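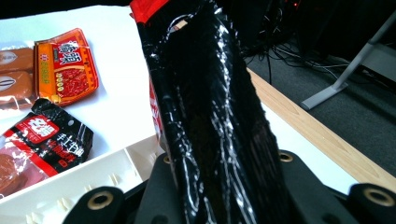

Tema 6. Fallos de agarre en envases flexibles
Curso de manipulación robótica, Cornidano. Versión del 6 de junio de 2024

Caso Brokevura. La célula llevaba 18 turnos sin incidencias, cifra que alguien tuvo la mala idea de poner en un cartel. El umbral de fuerza estaba en 400 y el envase nuevo, de film brillante, resbalaba. Solución del turno de noche: subirlo a 600. Dejó de resbalar - y empezó a reventar. Hubo 21 bolsas abiertas antes de la parada, todas con salsa. 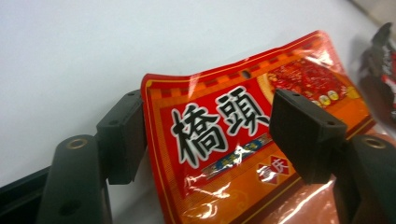 El registro no recogió ninguna alarma. Para el controlador Tokarz, una bolsa reventada es una bolsa bien sujeta: los dedos cierran, hay contacto, siguiente ciclo.

Para la práctica:
- Localizar en el log de Jadari el cambio de umbral (sin comentario, por supuesto).
- Proponer una detección de rotura que no dependa del olfato del operario.

Entrega en septiembre.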